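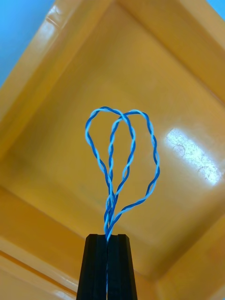
Nelly Salazar wrote to us in January that she had been opening our parcels for years before it occurred to her that somebody must be sitting at a table coiling all those wires by hand, and would we please put something on the website about who we are and how the whole thing works, as she was tired of telling her students "it's a little shop, they're nice, just call them."

Well, Nelly, you asked for it, and anyone who has ever called us knows we don't do short answers. So get yourself a cup of something and we'll tell you about Andine.

Who we are

Andine sells small electrical parts to people who need a few of them. That's the whole business, really. Wire, plugs, switches, lamps, little motors, solenoids, buzzers, terminal blocks, and a great many odds and ends that don't have a proper name in English and go by whatever we happened to write on the drawer. We sell to schools, to model railroad people, to repair shops, to a couple of theater prop rooms, and to anybody at all who is trying to get something old to click again.

Hagos Wubshet started it at his kitchen table after he tried to order one switch for a doorbell and was told that the minimum was 200. He bought the 200. He kept one, sold the rest in ones and twos to people who had been told the same thing, and by the time they were gone he had a shoebox full of requests for other parts. Gudrun Dreßler came in with the second shoebox and has run the stockroom ever since. The catalog now stands at 3307 items, and she can walk you to the drawer for most of them without looking at the list - though she would like it known that the list exists and that the rest of us are supposed to use it.

Where to find us

Our building is at 1747 Galico Street, behind the tile place, with the green side door. The front door looks more official but it leads to the tile place. Ring once and give us a minute, as the stockroom is at the back and the bell is at the front. We are in from eight in the morning until four, and if you're driving a long way, please phone first so we can have your things ready and the kettle on.

Wire and cable

Wire is the biggest part of what we do, and the part we probably get the most letters about. We sell it by the foot, in any length you like, up to 50 feet in one piece. Yevhen Vasylenko does the cutting and most of the twisting. A twisted pair in two shades, dark blue and light blue for instance, is a friendly thing to work with, because you can follow either strand from one end to the other and still keep the two together as a single neat cord. Plenty of our school customers order it that way for exactly that reason. If you have a color scheme at home that you need to match, tell us what it is, and if we have the strands we'll make up the pair.

A word on coiling, as we get asked. Wire has a bend it likes, and if you let it fall into that bend it will come out of the bag again without a fight. Yevhen makes loose loops, gathers them at one end and ties them there. He does not wind anything around his elbow, and if you visit and do it in front of him he will be polite about it, but he will notice.

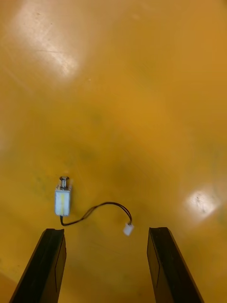
Solenoids came to us by way of the pinball people, and they have been one of the happiest surprises in the catalog. We had four kinds to begin with, all of them fairly hefty, and then the letters started: did we have anything smaller, for a puppet theater, for a cuckoo clock, for a latch on a jewelry box somebody was building for a granddaughter. We went looking, and we found that the little push-pull type suits nearly all of those jobs. What you want to look for is a compact block of a body with a metal plunger coming out of one end, and a round head on the plunger that gives you something to push with or hook onto. The one shown has its thin black lead finished with a small white plug. Do measure the plug you already have before you order, since small white plugs come in more sizes than anyone would think reasonable, and send us the measurement along with your order.

Kits and classrooms

Vitalii Kravets looks after the schools. He puts together the Grullus kits, named after a cat, which hold enough parts for one bench and two students, with everything bagged by lesson. He also writes the instruction sheets, and if you find a mistake in one he will thank you and send you a corrected copy along with a bag of something extra. We keep spare bags for every lesson as well, so if a buzzer rolls under a radiator you don't have to buy the whole kit over again.

The Moroz drawer

Mr. Moroz had a radio repair shop a few streets over, and when he retired we took his stock, drawers and all. There are knobs and sockets in there that we have never managed to identify. They aren't in the catalog. Describe what you're missing, or better yet mail us the broken one in an envelope with your phone number, and Gudrun will go through the drawer for you. She is usually at it by three in the afternoon, when the parcels have gone out.

Getting in touch

Write, call, or come by the green door. We read every letter, and we answer them in the order they arrive, except that the ones with drawings in them tend to get passed around first.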